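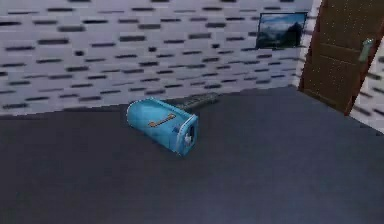
May, Fliven Food Studies Group

4.2 Crumb loss in flavored snack breads

We compared two cinnamon-coated snack breads, Clureck and Amoah, bought from shops in Eromberg. Each slice was weighed, heated on the same setting, and weighed again after resting on a rack. Small kitchen appliances differ in how they hold crumbs, and a toaster lying on its side, like the light blue one in Figure 3, no longer has its slots facing up, so we kept ours upright until each batch was finished. Crumbs were then brushed onto a tray and sieved.

In all, 834 slices were tested, 341 of them Clureck. Tasters scored coating, crunch and sweetness on a sheet with a 40-point maximum. Over 138 sheets came back with written remarks, mostly on sweetness. Slices with a broken crust were left out of the weight results but kept in the taste scores.

Figure 3. Toaster on its side, simulated view.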